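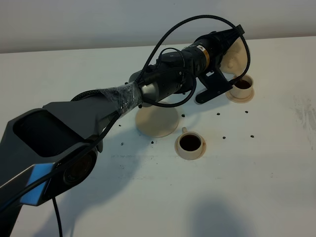 Putting Things Up Without Making Holes
Home Fittings for Beginners, handout 4
Chrysanthi Stamatopoulos, Cendus Evening Classes, Jaltport

Last time we did screws and wall plugs, and a good few of you told me at the door that your landlord would have a fit. Fair enough! I rented for years myself and I've still got a soft spot for anything that sticks on and comes off again. So tonight it's light fittings on flat surfaces, and you can leave the drill in its case.

Start with the surface. Smooth and painted is usually fine, gloss is better, and wallpaper is asking for trouble (it's the paper that lets go, and it takes the fitting with it). Wipe it with a bit of surgical spirit on a rag. Washing-up liquid leaves a film and so do most kitchen sprays – I've made that mistake in my own bathroom more than once.

Then mark your line. Pencil, lightly, and use the level even if you think you've got a good eye. Daithí Hayes, who had this class before me, used to hang a whole row by eye and then make everyone stand back and look at it. It was always on the slope.

When you press a fitting on, press the middle first and then the edges, and count to 20. Then go away. Don't hang your coat on it to see if it holds, which is what we all want to do. I leave mine overnight if I can stand to.

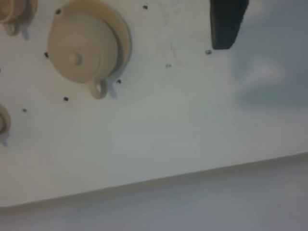

Page 2

Beige plastic on a white board is about as plain as fittings get, and I like it for practice: you can follow the rounded body, the little round knob in the middle and the small loop at the bottom without any pattern getting in the way. Note the pale blue tab poking out underneath too. Whenever you meet a tab on any small fitting, find out what it does before you trim it off for looks. On the stick-on sort it's often the only decent way of getting the thing down again, and I have met people who snipped theirs off on the first evening.

Taking down, for the sort with a stretchy strip: hold the body still with one hand, don't squash it, and pull the tab slowly along the wall. Straight down, flat, keep going. It'll stretch further than you think is right and you'll want to stop. Don't! If you pull it out towards you it snaps, and then you're behind it with dental floss and a hairdryer, muttering.

Weight. Read the packet, then be meaner than the packet. Tea towels, keys, a light apron, yes. A cast-iron pan, no. The same goes for anything that gets tugged sideways, like a dressing gown on the back of a door.

For next time, please bring
a cloth you don't mind spoiling
a soft pencil
one thing from home you've been meaning to hang up, nothing made of glass

Bakalis on the front has the spirit and the rags if you can't find them elsewhere. We'll be doing corners and tiles, and there'll be tea.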